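Limsakul on grip, tempo and a long season

Yupin Limsakul has played most of the season with a rebuilt putting stroke. She spoke on Sunday, after a closing round at Nulton that left her tied for ninth, and began with the wrist injury that kept her out in spring.

"The tendon was fine by March. What had gone was the grip pressure. I was holding the putter much tighter with the left hand and the face was closing."

Her coach, Gervásio Conceição, cut the grip down and moved her to a heavier head. She then hit 100 putts a day from six feet, with no target other than start line. 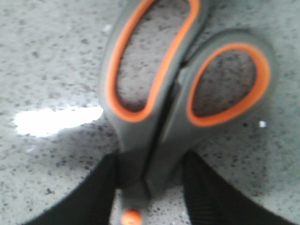
The irons

Limsakul changed her iron shafts in the same month, which she now regards as a mistake.

"Two changes at once and you can't tell which one you're reading. Gervásio told me to wait. I didn't."

The new shafts launched the ball higher and cost her distance into the wind. She went back to the old set before Assunção, where she made the cut by 2 shots. Conceição says her carry numbers returned within a week, although her dispersion with the long irons is still wider than he would like.

Off the tee she averages 264 yards and does not expect to gain more.

"I could chase ten yards. I'd lose fairways, and on these courses the rough is where the card goes wrong."
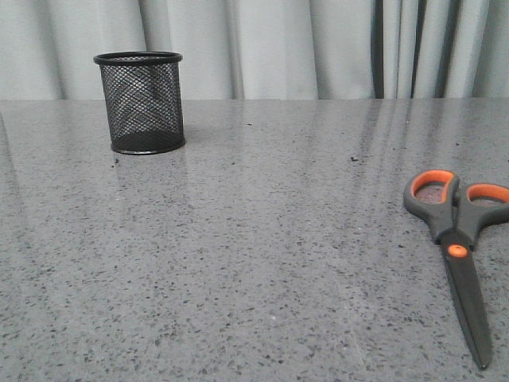

What comes next

She will miss the Tererine event and return in September. Jeferson Pimentel, who caddied for her at Nulton, stays on the bag until the end of the year.

Asked whether she would alter the stroke again over the winter, she said the grip would stay as it is. "The lie angle, maybe. One degree. We'll test it first."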